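Section 9. Running the Kitchen Demonstration on an Open Day

This section covers the simulated kitchen that ships with the Stustier package. It assumes that Husivier is installed and that the station has passed the checks in Section 4. Visitors watch on the large display. The presenter works from the desk screen.

9.1 Before the doors open

1. Turn on the display first, then the workstation. If the workstation starts first, the picture may come up at the wrong size.

2. Open Husivier and load the scene file Zudgate 115. Loading is complete when the status line reads 1,684 items ready.

3. Set the main view to Counter. The arm, the kettle, the white pot and the blue bowl should all be in view.

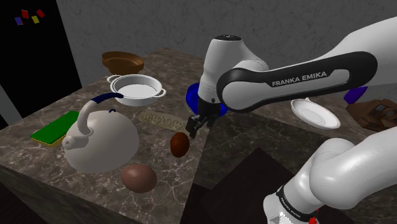 4. Set the arm speed to Visitor. The default speed is fine for testing but too fast for a group to follow, and people at the back will miss the grasp.

5. Run one full cycle with the doors closed. Stop it from the desk and start it again, so you know the Stop key is working.

Note: The small items on the counter change with the layout number. Do not promise visitors a particular item unless you have checked the layout that morning.

9.2 Presenting a cycle

1. Gather the group behind the floor line. Tell them they are looking at a simulation and that no arm is moving in the room.

2. Press Start. Let the arm begin moving before you speak.

3. Press Hold once the fingers have closed on the utensil. The arm stays where it is and you can take questions. Point out how much of the utensil extends to either side of the grip, and ask the group where they would have picked it up. 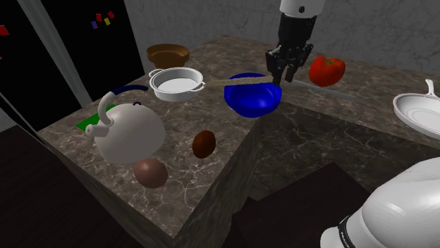 4. Press Resume to release the hold. Do not press Start again at this point - it reloads the layout and the cycle is lost.

5. If a grasp fails, let the arm finish its retry. School groups tend to enjoy this part, and it gives you a good opening to talk about how attempts are scored.

Caution: Do not let visitors use the desk keyboard while a cycle is running. Use the handheld pad from the Vītola kit and set it to Guest.

9.3 Switching to the gripper view

The gripper view gives a close look at the fingers and whatever lies ahead of them. Small groups usually ask for it.

1. Press Hold.

2. Choose View, then Gripper. The picture may freeze for a moment on older workstations.

3. Wait for the view to settle before you resume.

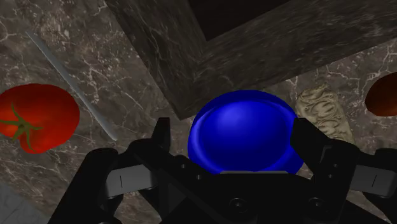

Figure 9-3. Gripper view, with the blue bowl between the open fingers.

4. Return to Counter view before the next group comes in.

If the view stays black, close the scene and load it again. If error 243 appears, see Section 12.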